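Wamuvdale Twin-Arm Kit: Workshop Review
Dolton Shared Workshop, Equipment Reviews
Published Mon 3 September

The Wamuvdale twin-arm kit is sold to home builders and small workshops that wish to assemble a two-armed robot without machining parts of their own. The Dolton Shared Workshop purchased one kit from the supplier, Wibisono, in July, and members have since built it, wired it and put it to use on simple household tasks. The findings are set out below for the guidance of other workshops considering a purchase.

Contents and assembly

The kit arrives in trays, with the fixings for each joint bagged separately. The printed manual is divided into 9 stages. Stages one to five concern the arms and may be followed by any adult who has put together flat-pack furniture with reasonable success. The later stages, which deal with the body, the power supply and the head camera, assume rather more knowledge than the supplier's advertising suggests. Two members working together completed the build over nine evenings.

The screw holes in the forearm sections were clean and correctly placed. Short screws and long screws are close in length and are easily confused; the manual shows them side by side but not at actual size. Builders are advised to measure before tightening. A long screw driven into the wrong hole will press on the wiring of the joint behind it.

Cabling

Each gripper is served by a cable that runs outside the arm and enters the gripper housing through a plug. The arrangement makes replacement easy, and a faulty lead can be changed in a few minutes without opening the arm. It also leaves a length of cable hanging where it may catch on furniture. The manual offers one paragraph on the matter and supplies no clips. The workshop considers this an oversight at the price. 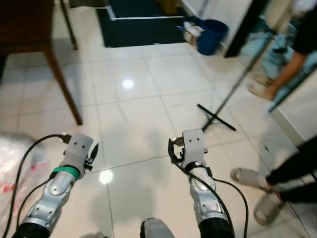 Wallstead: We built the same kit at home and would put the cable complaint higher up the list. Ours pulled out of the wrist twice in the first week. A strip of hook-and-loop tape below the gripper cured it, but one should not have to buy tape for a kit of this price. The joints themselves have given us no trouble.

The workshop is grateful for this comment, received in reply to the draft of the review. Tape has since been tried here and gives an acceptable result, provided that enough slack is left for the wrist to turn through its full travel. Cable ties should be avoided, as they are apt to be drawn too tight.

Setting up and first movements

The control program was installed on an ordinary desktop computer. Setting the zero position of each joint is done by hand, and must be repeated whenever an arm is removed from the body. The procedure is clearly written. One error was found in the table of joint numbers, where the left and right elbows had been exchanged; the supplier acknowledged the fault and issued a corrected page.

Movement is smooth at low speed. At the middle setting a slight shake is noticeable when an arm is fully stretched out, and the highest setting was not thought suitable for use in a room shared with other people.

Use at the table

Kitchen articles were chosen for the trials as being cheap and of awkward shape. Cups with handles were the most dependable, as the fingers can close on the handle or on the wall of the cup. Bowls were managed by the rim. Flat plates proved difficult throughout, and were best dealt with by using both arms together. Forks could be lifted from a bowl more readily than from a bare table top, where the fingers could find no purchase beneath them.
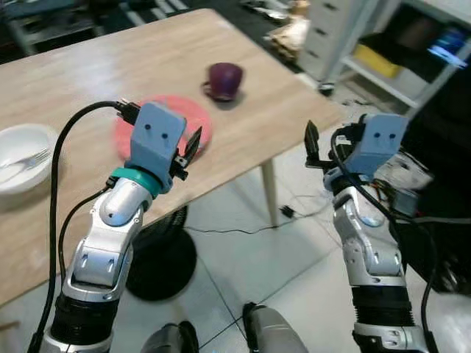
Both grippers at the table, with bowl, fork, red plate and cup set out.

The height of the table matters a good deal. With a high table the elbows are forced outwards and the reach is shortened. The manual gives no recommended height, and it would be helpful if a future edition did so.

Price and support

The kit was bought for £397, excluding the computer. Questions sent to Wibisono were answered courteously, though one reply concerning the power supply was slow to arrive. Spare fingers are sold in pairs. Spare wrist plugs are not listed separately and must be requested in writing.

Recommendation

The kit is recommended for shared workshops in which at least one member has experience of wiring. It is recommended with reservations for home builders working alone, who should allow additional time for the later stages and should obtain the corrected joint table before starting.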